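Stop Hiding the Gripper State from the Planner

By Kulsoom Jadoon
June 28, 2024

For 6 years I have written software that sits between the planner and the motors, and I have one complaint which I repeat at every meeting. We give the planner too clean a picture of the world. It asks for a pose, it receives a pose, and everything that made this pose doubtful is thrown away one layer below.

With hard objects you can live like this. A box has a position, and if the position is wrong by a small amount, the fingers close and the box moves to the correct place by itself. A cord does not forgive in the same way. It has no single pose. It has a shape, and the shape changes at the moment when you touch it.

At Skellesora, where I work, our first cord stack was built on Cavar, a grasp library made for rigid parts. We wrapped the cord as a chain of small segments and told the planner that each segment is a part. In simulation this was good. On the table the planner would choose a segment next to a knot, because the knot had the best contrast in the camera and therefore the highest score. The score was correct and the decision was bad. I do not blame Cavar for this. We asked it a question and it answered exactly this question.

Much of the trouble is in the views. The wrist camera knows the weave of the cord very well and knows little of where the rest of it goes. The outside camera sees where the cord goes, but the fingers cover the one place that matters.
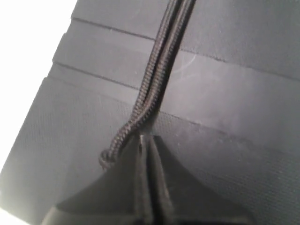 A braided cord near the fingertips, seen from the wrist.
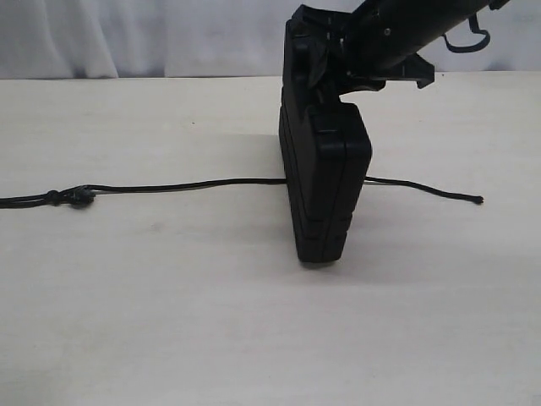

The usual answer is to fuse the two views into one estimate and pass it up. I was in favor of this for a long time, and I wrote a good part of our fusion code, so I am criticizing my own work. Fusion gives one curve. The planner cannot know which piece of this curve was seen by a camera and which piece was guessed by a spline. When the guess is under the fingers, this difference is the whole problem.

Last November we changed the message. Now every point of the curve carries 2 extra fields: which camera saw it last, and how many milliseconds ago. If a point is older than 300 milliseconds, the planner may still use it, but it has to pay a cost. The finger opening and the motor current go up in the same message, at 200 hertz. My colleagues on the planning side were not happy – they said it is the job of perception to be certain. I think this is a wish and should not be written into an interface.

The new message is ugly. It is longer, it is harder to log, and our viewer, Virnora, needed a rewrite to show it. Some planners do not know what to do with age and simply ignore the field. I accept all of this. An ignored field can be used next year, but a field which was never sent cannot be recovered from any log.

There is a serious argument against me, and it comes from the people who train one network from pixels to motor commands. They say that my message should not exist at all, because the network will learn by itself what is hidden. Maybe so. But when such a policy closes on the wrong place, I want to ask it what it believed about the cord, and I have no good way to ask. With Jatoi, our small replay tool, I can stop at the moment of closing and read that the point between the fingers was old. Then I know which team has to fix it – quite often it is mine.

So my request to those who design these interfaces is modest. Send the age of the data, send the source, and send the state of the gripper together with them. If your planner is not ready for it, let it ignore them for now, but please do not delete them on the way.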